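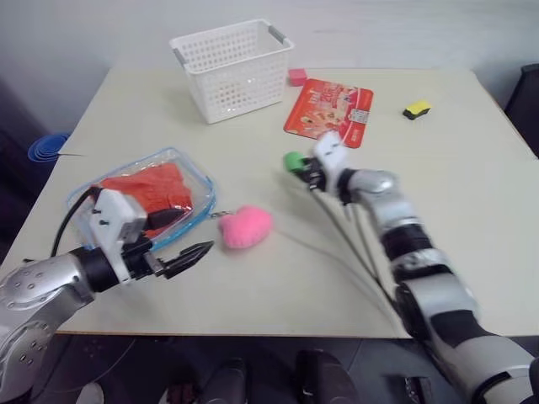 Chapter 9
Designing the Loot Loop

Reading time: 7 minutes

Contents Previous Next Glossary Exercises

Every game that asks a player to pick things up has to decide, very early, what picking up should feel like. You press a button near an object, the object becomes yours, and a number somewhere goes up. That sounds like the dullest event in the whole program, and yet players will do it for hundreds of hours and come back in August when the new season starts! Before any magic swords get involved, think of the problem in its plainest form: a pink block and a flat red-orange package on a white table, with a white basket standing next to them. Which one would you grab first, and why? If the block is worth one point and the package could hold anything, most players reach for the package. If the block is the last one missing from a set, they reach for the block. The shapes and colors stay the same in both cases, and the rules you wrote have changed what the player wants.

This chapter is about those rules. We'll build a small loot system from nothing, break it in a few useful ways, and then fix it. By the end you should be able to open a spreadsheet, lay out a drop table, and have a pretty good sense of how it will play before anyone writes a line of code.

9.1 What we mean by a loop

A loot loop has a short life cycle. The player does something hard or at least something that takes time, the game hands over a reward, and the reward makes the player want to go and do the next thing. Fight, open, equip, fight again. In a farming game it might be plant, harvest, sell, plant something fancier. In a racing game the reward could be a set of tires.

The length of the loop matters a great deal. In Ilomness, the dungeon crawler we'll use as our running project in this part of the book, the first version had a loop of 9 minutes. Players entered a floor, cleared every room, beat a guardian and opened one chest at the end. On paper it looked generous, because the chest was always good. In play it felt stingy. People would clear room after room with nothing in their hands, and by the time the chest appeared they had stopped thinking about loot at all.

The fix was small. Baldur Holst, who designed the reward system for Ilomness, kept the big chest and added a tiny drop every 2 minutes or so of normal play: a scrap of cloth, a cracked gem, a key with no obvious lock. Hardly any of it was powerful. Testers began talking about loot within the first floor, though, and they started guessing what the key was for. (We'll come back to that key in 9.4. It's a lovely trick.)

9.2 Drop tables

A drop table is a list of everything a source can give and how likely each thing is. You can write one on the back of an envelope. Each item gets a weight, you add the weights together, and the chance of any item is its own weight divided by the total.

Take the guardian chest from Ilomness. The weights add up to 144, a total chosen for the very unglamorous reason that it divides evenly in lots of ways. The rarest item, the Votgate Lantern, has a weight of 2. So the chance of a lantern in any single chest is 2 in 144, or 1 in 72.

Now for the part that trips up nearly every new designer, and most of the old ones too. A chance of 1 in 72 does not mean that a player who opens 72 chests will have a lantern. Each chest is a fresh roll that remembers nothing. After 72 chests, more than a third of your players will still be waiting. Some of them will be friends with somebody who got one on the first try, and you can imagine how that conversation goes.

Try it yourself before reading on. Set up a column of 72 random rolls in a spreadsheet, refresh it a bunch of times, and keep a tally of how often the lantern fails to show. Do it more times than you think you need to. The streaks are longer than your gut expects, and seeing them happen in front of you is worth several pages of explanation from me.

9.3 Helping the unlucky

There are several ways to soften a bad streak, and they can be mixed.

The simplest is a guarantee. Count the chests a player has opened since the last lantern, and when the counter hits a limit, hand one over. Guarantees are easy to code and easy to explain. Their weakness is that players learn the number and start to play toward it, so the chests before the limit can begin to feel like paperwork.

A second approach is the rising chance. Every time the lantern fails to drop, its weight goes up a little, and when it drops the weight resets. Players rarely notice it working. They just complain less.

The third is the trade-in, and it's my favorite. In Ilomness, unwanted items can be carried to the Falstead market and swapped. Bring 7 guardian items to the stall run by old Kumarasinghe and you may pick any one thing from the guardian table, lantern included. Suddenly the fifth identical pair of boots is worth keeping! Junk has turned into progress, and the player has a plan to follow between lucky moments.

A trade-in does need watching. Set the price too low and the rare item becomes a chore with a known cost; set it too high and people forget the stall exists. Holst's team tried several prices and watched what players did with their spare boots each time. When testers sold the boots for coins without a second look, the price was too high. When they stopped opening chests with any excitement, it was too low.

Before moving on to 9.4, write a drop table of your own with five items and whatever total you like. Give one item a weight that makes you slightly nervous. Keep the sheet open, because the next section puts a locked door in front of it.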